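Gripper comparison, progress to the end of December

Dear Lăcrămioara Ciobanu,

Thank you again for your patience while we moved everything over to Sultalton, which took rather longer than any of us had hoped! We now have 751 recordings made with the two hand-held grippers, the Nallidero and the Keltska, and 59 of them had to be thrown out when the tracking drifted. The Keltska is kinder on the wrist, I must say, though its fingers close a touch late and we're still working out why.
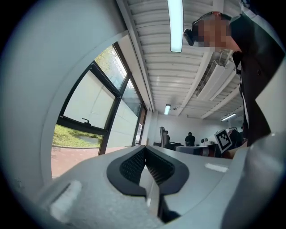
We'd like to make another 200 recordings before choosing between them, 40 of those with the slower closing speed you suggested on Thursday. The spare finger pads from Crăciun are on order, and I'll write again as soon as they come.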